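Sort It Out! A Play Corner Project for the Lotano After-School Room
By Svitlana Marchuk and Liis Rozīte 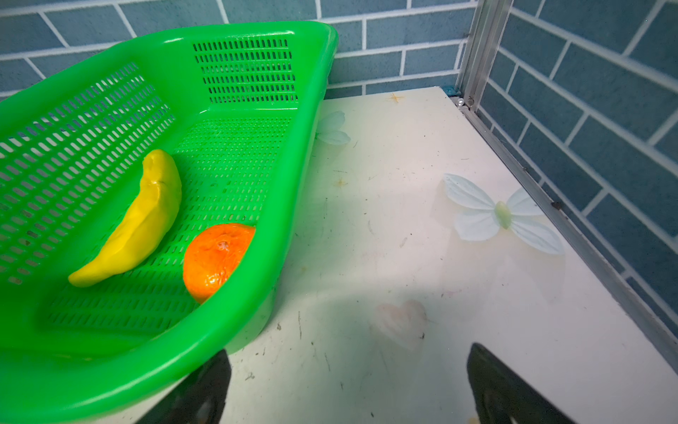 So we started with a pretty small question. Why does pretend food never end up back where it belongs? I have a little brother and I already had opinions on this, but Liis said opinions don't count as a method, so we wrote a plan.

The play corner at Lotano is one low shelf, a rug and a kid-size table. Before we touched anything, all the toy food lived in one deep bin by the door. Kids tipped the whole bin over to find one thing (usually the pizza) and then at cleanup time everything got shoveled back in, along with crayons, socks and once a library card. Our idea was to swap the bin for shallow baskets, one for each kind of food, and see if cleanup got any faster.

What we used

We had 103 pieces of toy food after we threw out the cracked ones. Fruit got the green basket with the slots in it, mostly because you can see through the sides and tell there's fruit in there without picking it up. It holds the banana and the mandarin with plenty of room left over. The table is the white one with the butterflies on it, and I'll say right now that it has seen a lot of snack times. We scrubbed it before we started, but the scratches are there for good and I kind of like them!

What we did

For the first part we just watched cleanup with the old bin and timed it on Liis's phone. Then we set out the baskets and timed it again, same kids, same time of the afternoon. We didn't tell them it was a race - we tried that in a practice run and a watermelon slice got thrown across the room.

What happened

With the bin, the slowest cleanup took 883 seconds, and that was a day with a birthday. With the baskets, the slowest was 700 seconds. That's better, but I expected way more. Watching back through our notes, the sorting itself went fine. The kids were great at fruit. Where they got stuck was anything that could go in 2 places, like the tomato, and there was a long argument over whether corn is a vegetable or "a barbecue." We let them decide (barbecue won, so now there's a barbecue basket).

Problems

Liis thinks we should have kept the basket labels as drawings instead of words, and she's right, half the group can't read yet. I also wish we had kept the baskets on the shelf the whole time. On the table they got used as hats and boats, and then the food ended up on the floor anyway.

If we do this again in January we want to try drawings on the labels, fewer baskets, and a separate spot for the stuff that isn't food at all. We still have the socks if anyone is missing some.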